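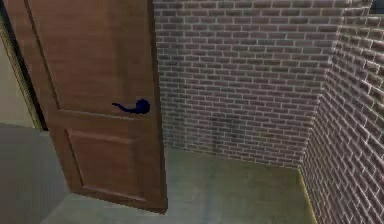

Doors that stick in spring, and other letters from our readers

by Dalva Medeiros

Every year when the snow is gone from Grirdale, the same letters come to me. The front door closed well in January and now it needs the shoulder. The bedroom door makes a noise on the floor. The closet opens by itself at night and the child is afraid. I have lived in this country for many years and I have repaired doors for most of them, so I will try to answer all of you together in this issue.

First, please do not take the plane on the first day. Wood takes water from the air and becomes wider, mostly across the grain. In the winter the heating dries the house and the door becomes smaller again. If you cut the door in the wettest week of the year, in the next winter you will have a gap where you can put a pencil. I ask people to wait until May before they cut anything, unless the door does not close at all.

Begin with the hinges. Open the door halfway, hold it with two hands near the lock side and lift gently. If it moves up and down, the screws are tired. This is the most usual problem in the older houses on the river side, and the repair costs almost nothing. Take out one screw from the top hinge. If the hole is too large, fill it with thin pieces of wood and wood glue, let it dry overnight, cut it flat and put the screw back. Do one screw at a time so that the door does not fall on you. I know a man in my own family who took out all the screws of the top hinge together, and he had a blue foot until summer.

For a heavy door I like to change one of the screws in the top hinge for a longer one, 3 inches, which goes through the frame and into the stud behind it. Turn it slowly and look at the gap above the door while you turn. Very often the door comes up and the sticking stops. Stop turning when the gap is even. If you continue, you will pull the frame out of its place and then you have a new letter to write to me.

If the hinges are good, you must find where the door touches. Mrs. in Greltum Lane wrote that she sanded the whole side of her door and it still sticks at the same place. I believe her. Take a piece of ordinary paper and close the door on it. Move the paper along the side and the top. Where the paper does not slide, make a small mark with a pencil. You can also rub chalk on the edge, close the door one time, and look where the chalk is on the frame. Sand only there, with medium paper around a small block, and try the door often.

Now the part that people forget. After you sand the edge, the wood is open and it will drink water like a sponge. Paint it or varnish it the same day if the weather is dry. Look also at the top edge and the bottom edge. In half of the houses that I visit, these edges were never painted, because the painter could not see them and the owner could not see them. For the top you need only a small ladder. For the bottom the door must come off, so do it when you have it off for another reason.

A reader from Rusu Court asks about handles that hang down. In most lever handles there is a spring inside, and when the spring gets weak the lever does not come back to its place. Sometimes it is only a loose small screw under or behind the round plate, so look for this before you buy a new one. If you must buy, bring the old one with you to the shop and measure from the edge of the door to the center of the hole. The hardware shop in Vemero Street has a box of old springs and lets you try them at the counter. Please do not put cooking oil in the lock. It smells good for one week and then it becomes glue. Dry graphite is better, and a very small quantity is enough.

For the door that opens by itself, the frame is not straight, and a straight frame is much work. There is a simple way that I learned from my first boss. Take out one hinge pin, put it on a stone step and hit it in the middle with a hammer, softly, until it has a very small bend. Put it back. Now there is a little friction and the door stays where you leave it. The child can sleep.

One reader wants to know if she should replace her old panel doors with new flat ones, as her neighbor did. It is her house and her money. The estimate she received was $908 for the hall only, with the old doors taken away. I would keep the old ones. Panels in old doors are usually not glued, they can move a little inside when the weather changes, and if you see a thin line of bare wood beside the molding in winter, this is normal and you can touch it with a small brush.

The repair table is open again in the back room of the library on 2023-03-21, from after lunch until closing. You may bring handles, locks, hinges and anything that one person can carry. Please do not bring the door. Clamps and sandpaper we have already, but short brass screws are always welcome. Letters for the next issue can go in the box beside the library entrance, and please write your street on them, so I know how old your house is.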